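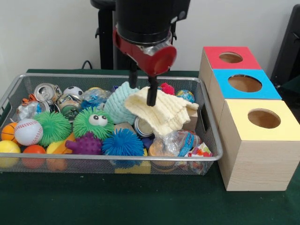 Eskildsen Family Letters: Progress Report to the Beltside Fund
Submitted by Aksel Kirkegaard, 01/10/2023

Where we are

The fund is paying for the transcription and indexing of the letters of the Eskildsen family, ship chandlers, who wrote to each other constantly and dated almost nothing. The grant of $3,000 covers archival boxes, travel to the county record office, and an index that someone other than me can follow.

To date 832 letters have been read and 389 fully transcribed. The gap between those figures is mostly Aunt Petra, who saved paper by filling a page, turning it sideways and writing across what she had already written. She had a great deal to say about her brother's marriage. I now know most of it.

What we have learned

The accepted story, repeated in both local histories, is that the chandlery failed after the harbor fire. The letters don't bear this out. The shop was in trouble well before then, and the main cause seems to have been Edvard's belief that he understood the price of rope. His father's replies are short. One reads, in full, "No more rope."

We have also found the eldest daughter, Margrethe, keeping the accounts under her brother's name while he was supposedly learning the trade. The handwriting in the surviving ledger matches hers, down to a peevish little hook on the seven. Both histories credit the brother with a head for figures.

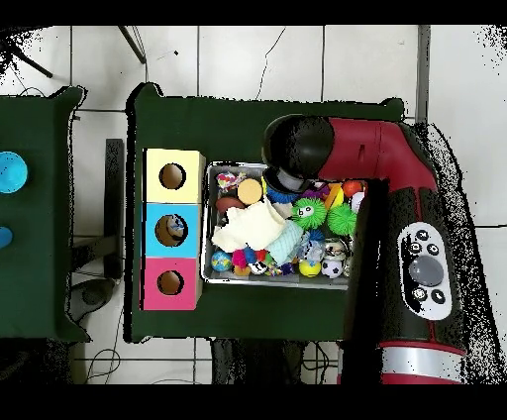 The ledger will need a proper chapter of its own, and I would like to compare it with the customs books before claiming too much. The record office has them, in a store that opens by appointment, and appointments are made by a telephone that rings for a long time.

Problems

The Fusent indexing software crashed in the fall and took the place names with it. I had a paper copy, having been raised by a librarian. Retyping it cost most of a month. We have moved to Reltilix, which is uglier and has so far kept everything I put into it.

Three letters are still missing from the bundle the family lent us. A cousin thinks they may be in a piano stool.

Next steps

Aunt Petra should be finished by March, eyesight permitting. The customs books come after that, then a draft of the ledger chapter. No further money is requested at present, though I would not turn down a better magnifying lamp.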